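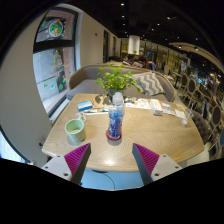 Section 4: Setting up the match day scoreboard

The Grorkley scoreboard console runs the clock, the score and the half indicator for one pitch. Set it up on a level table on the halfway line, with a clear view of both goals and the center circle. Most clubs share that table with the team sheets and somebody's drinks. Keep both at arm's length from the console. The keypad is not sealed against liquid, and spills are not covered by the warranty.

Allow almost 9 minutes for the first set-up. After that the console remembers your pitch and team names and you can start at step 5.

4.1 Before you begin

You need the console, the power lead, the display panel (already mounted, see Section 3) and the league code for your competition. The league code for the Nitdale Sunday League is 317. Other codes are on the card inside the back cover.

Note: Consoles supplied before October have the older keypad, with the HALF key on the left side. The steps are the same.

4.2 First set-up

1. Plug the power lead into the console and then into the outlet. Do not switch on yet.

2. Switch on the display panel. It shows two dashes on each side when it is ready.

3. Switch on the console. Hold down LINK until the dashes on the panel go out and zeros appear.

4. Enter the league code and press OK. The console loads the correct half length and the number of substitutes allowed.

5. Press HOME and choose the home team from the list. Press AWAY and do the same. If a team is not listed, choose ADD and type the name. Names longer than the panel are shortened – check the result before you press OK.

6. Press TEST. Every segment on the panel should light up, then go out. If a segment stays dark, see Section 7.

7. Press READY. The clock shows 00:00 and waits for kickoff.

Caution: Do not press LINK once the match is under way. The console drops its connection to the panel and the score goes back to zero. The clock keeps running inside the console, but the crowd will not see it.

4.3 During the match

Press START on the referee's whistle. The clock counts up and does not stop for injuries or substitutions. At the end of normal time it holds at 45:00 or 90:00, and added time is shown separately once you enter it.

To add a goal, press the + key on the side of the team that gets the goal. For an own goal, use the + key of the opposing team. To take a goal off after the referee rules it out, press the – key on the same side within 4 minutes. Later than that, the console asks for the supervisor PIN.

To enter added time, press EXTRA, type the number of minutes and press OK. You can change it until the half is ended.

At halftime press HALF once. The teams stay on the same sides of the panel even though they have changed ends on the field.

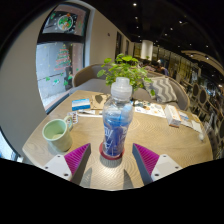

Naheed Qureshi wrote to us that at Terville they pressed HALF twice by mistake and the panel went straight to full time with the second half still to play, and she asked if the score could be brought back. It can. Press MENU, choose LAST MATCH, then RESUME. The score and the clock return as they were at the break, provided the console has not been switched off.

4.4 After the match

1. Press HALF to end the second half. The panel shows the final score.

2. Check the score with the referee before you save it.

3. Press SAVE. If your club uses Janjua for its results, the score is sent the next time the console is online.

4. Switch off the console first, then the panel.

Note: The console holds the last 4 matches. The oldest is deleted when a new one is saved, so write down any result you still need.

Go to Section 5 for cup ties, extra time and penalty shootouts.

Was this section helpful? We use cookies to remember your settings and to see which pages are read. Accept | Manage cookies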